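Tusach Fleece Beanie, two winters in

I bought this hat in March, on clearance, when any sane person is shopping for sandals. It was 8 dollars and I figured it would live in the car as a backup. Well, it got promoted! My good wool one itches like mad by the second mile, and the Tusach just doesn't (I have a big forehead and strong opinions about seams).

It's thin enough to go under a bike helmet, which my old Grinitz never managed, and it covers my ears all the way down even when I'm looking over my shoulder at traffic. 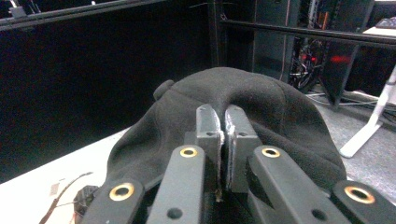 Washing is easy, cold and inside out, and I hang it on the shower rod overnight. I threw it in the dryer once by mistake and it came out a little pilly on top but the same size, so no harm done. My friend Greer borrowed it for a camping weekend near Rellasham and tried very hard not to give it back.

Gripes: wind goes right through it on the bridge, and the tag is scratchy until you snip it out. I'd also love a brighter color for dark mornings. Still, I've ordered 2 more, one for Greer so she'll leave mine alone.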